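I've been putting off writing this one since November, mostly because my opinion kept changing every time I sat down to type. So let me just tell it in the order it happened and you can make up your own minds.

I work in packing and returns at Grondcombe. If you've ever ordered small craft stuff online (beads, clasps, those tiny hinges for dollhouse doors), there's a decent chance it passed through our building. There are 52 of us on the payroll and 13 in my department. The job is small things going into small containers, lids on, labels on, out the door. I've done it for nine years and I like it more than people expect me to!

Last fall we got called into the break room and told the company was bringing in Vokitz to automate part of the packing line. I'll be fair, they did bring good pastries. But the word "part" did a lot of work in that meeting, and we all went back to our stations and wondered which part, exactly. My neighbor at the bench cleaned out her drawer that same afternoon, just in case. She has since put everything back, including the hot sauce.

What they wanted first was us. Arms need to learn how a person picks up a container, and the way they learn is that a person does it over and over, holding a pair of grippers in place of using bare hands. You squeeze, the fingers close, the camera on the thing sees what you see, more or less. So a handful of us got signed up for shifts at the demo room over in Puvside, paid at our normal rate plus the bus fare. I went for 12 shifts in the end.

The first day was humbling. I can pack an order while talking about a TV show and looking at something else entirely, and there I was chasing one little plastic box around a table like a toddler with chopsticks. Your fingers know so much that you don't know they know. I never once thought about how I tilt a box before I lift it until I had to do it with two stiff prongs. By the third shift I was fine, and by the fifth I was a bit smug about it.

It's a nice place to spend a morning, too, with big windows and shelves full of odds and ends and a lot more light than we get on the packing floor. You stand at a big shiny white table, somebody calls out the task, and off you go.
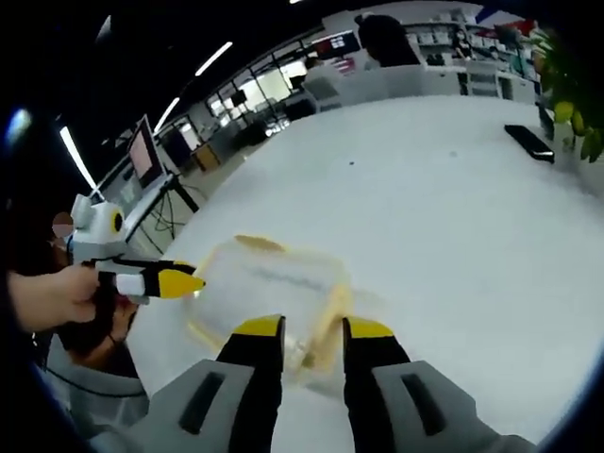
*Photo: Puvside demo room, used with permission*

The yellow tips are the part I got attached to. You end up steering by them, the way you steer a shopping cart by its front corners, and after a long shift I'd see yellow dots when I closed my eyes on the bus.

Okay, so what changed. The arms went in after the holidays, on the two stations that handle single-size orders. Those are the dull ones - same box, same lid, all day - and I won't pretend I miss them. My wrists certainly don't. I used to go to bed with a heat pack on the right one most of the winter and this year I've barely needed it.

But the dull stations were also where you went when you had a bad night, or a sick kid, or just didn't feel like thinking. Everybody had a turn there. Now every spot left is a fiddly one, with mixed orders and fragile stuff and customer notes that say things like "please no brown paper." You're switched on from the minute you clock in, and I come home tired in a different place than I used to. I brought this up with my supervisor and she wrote it down, and a few weeks later we got an extra break in the afternoon. It helps. I'd still like a longer one.

The other thing is the talking. Two people used to stand at those stations and the chatter carried down the whole line. Now there's a gap there, with a hum in it. The rest of us talk louder across it, or we don't bother. I've noticed the newer folks mostly wear earbuds.

As for jobs, we were 13 in the department before and we're 12 now. One retirement, and they didn't fill it. I don't know if they would have filled it otherwise, and I've asked twice. That's the part that sits badly with me, if I'm being straight with you. I'd rather be told a plain no than "we're reviewing needs."

On the brighter side, two of us are now the people who get called over when an arm gets stuck, and that came with a small raise. I'm one of them. Mostly it's a lid that's gone on crooked or a box that's slid out of reach. I can usually tell what it was trying to do, and sometimes I recognize the move, that tilt before the lift, and it gives me a funny feeling I haven't found a word for. Somebody on the line says it's mine. Could be anyone's, we all tilt.

They've asked for people to go back to Puvside in the spring for a new round, soft packaging this time, pouches and bags. I said yes to the first few shifts. I also asked if the people doing it could get something on top of the regular rate, seeing as it's our know-how going in, and I'm waiting to hear. I'll post when I do.

Oh, and for everyone who asked after my last post, the noodle place by the bus stop is called Hầu. Get the one with the pickled greens, and go before noon, as the line gets silly.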